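Questions fréquentes – Location de matériel de camping Kestomell

Comment réserver ?
La réservation se fait en ligne ou au comptoir de Grerkier. Un acompte est demandé pour toute location de plus de deux nuits. Le solde se règle au retrait.

Combien de temps à l'avance faut-il s'y prendre ?
Hors saison, la veille suffit en général. Pour le mois d'août, comptez au moins 60 jours pour les tentes familiales, qui partent les premières.

Quels documents dois-je présenter ?
Une pièce d'identité et le numéro de réservation. Si une autre personne vient chercher le matériel, elle doit avoir une copie de votre pièce d'identité et un mot signé.

Y a-t-il une caution ?
Oui, par empreinte bancaire. Son montant figure sur le devis. L'empreinte est levée dans les 10 jours qui suivent le retour, après contrôle.

Puis-je modifier mes dates ?
Une fois sans frais, jusqu'à une semaine avant le départ. Ensuite, le changement est traité comme une annulation suivie d'une nouvelle réservation.

Que se passe-t-il si j'annule ?
L'acompte est remboursé si l'annulation nous parvient plus d'un mois avant le retrait. Passé ce délai, il est converti en avoir valable un an.

Les tentes sont-elles fournies avec les sardines ?
Oui, ainsi qu'un maillet et un tapis de sol. Pour un terrain caillouteux, demandez les sardines renforcées (réf. 771) au moment de réserver.

La tente était mouillée au démontage, que faire ?
Rapportez-la telle quelle et signalez-le au comptoir. Nous la faisons sécher sans supplément. En revanche, une toile rendue moisie est facturée.

Livrez-vous dans les campings ?
Seulement au camping Barbieri et à l'aire naturelle de Verari, le matin. Merci d'indiquer le numéro d'emplacement.

Peut-on louer du mobilier séparément ?
Oui. Les tables et les chaises se louent à l'unité, même sans tente, pour 2 nuits minimum.
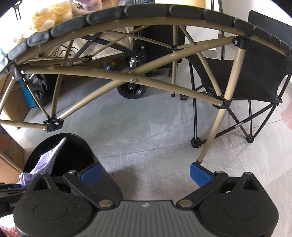 Table de camping pliante.

Faut-il nettoyer le mobilier avant de le rendre ?
Un coup d'éponge suffit. N'utilisez ni javel ni produit abrasif. Un forfait nettoyage s'applique si les plateaux reviennent gras.

J'ai cassé ou perdu une pièce. Combien cela coûte-t-il ?
Les petites pièces sont facturées au prix du catalogue. Pour le reste, nous établissons un devis de réparation et vous l'envoyons avant tout prélèvement.

À qui adresser une réclamation ?
À Tomoyo Yoshida, service clients, par le formulaire de contact. Joignez le bon de retrait.

Dernière mise à jour : 30/12/2024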